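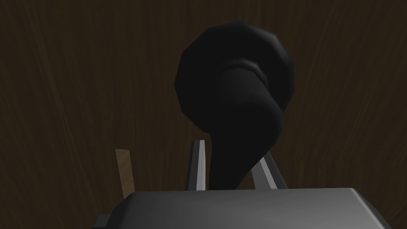 According to one reader of the Skasta mailing list, the planner was never the slow part of the system; the time went into checking whether a proposed grasp touched anything it should not. That remark, posted in June, is still linked from the project's front page, and the collision checker has since become the best known piece of the software.

**Skasta** is a grasp planning and simulation package for robot arms with two-finger grippers. It is developed at Bitside, a software firm in Prulatia, and is used mainly to test control code before it is run on hardware. The package has four parts: a scene loader, a grasp sampler, a collision checker and a motion controller.

## Scene models

Skasta stores each object twice. One copy is drawn on screen, and the other is used for contact. Both are kept coarse by default. A curved object may be drawn with visible flat facets, as on the rounded head of the black hook-shaped object in the view from the gripper. The contact copy is split into convex pieces, with an upper limit of 12 per object. Objects that curve back on themselves are the usual reason for reaching the limit.

Textures and lighting are handled separately and have no effect on contact. Users training a vision model can change the background surface, the light direction and the object color between runs. A dark object on dark wood is one of the harder combinations for the segmentation module, which relies partly on edge contrast.

## Grasp sampling

The sampler proposes 300 candidate grasps for each object. Each candidate is a gripper position, an approach direction and a finger opening. Candidates are dropped if the object is too wide for the fingers at that point, or if the two contact surfaces face too far away from each other. The 20 best are passed to the collision checker.

Narrow sections tend to score well. On an object with a wide head and a tapering stem, most of the surviving candidates bracket the stem. Early versions ignored the center of mass, so that grasps far down a stem were ranked too high. A torque term was added to fix this. Its weight is set in the configuration file and is often changed by hand.

## Collision checking

The checker tests the fingers, the gripper body and the arm against every object in the scene. It first compares bounding boxes and then runs an exact test on the pairs that overlap. Results are cached between nearby poses. The cache is cleared when any object moves, a rule that some users find too strict for cluttered scenes.

## Control

Finger closing is run by a MacDonald loop, the in-house name for a position controller that switches to force control at first contact. If only one finger reports contact, the wrist is shifted toward that side and the closing motion continues.

## Releases

The current release is dated 7/12/18. Its issue tracker lists 215 open items, many of them about file import. Support for grippers with three fingers is planned but has not been scheduled.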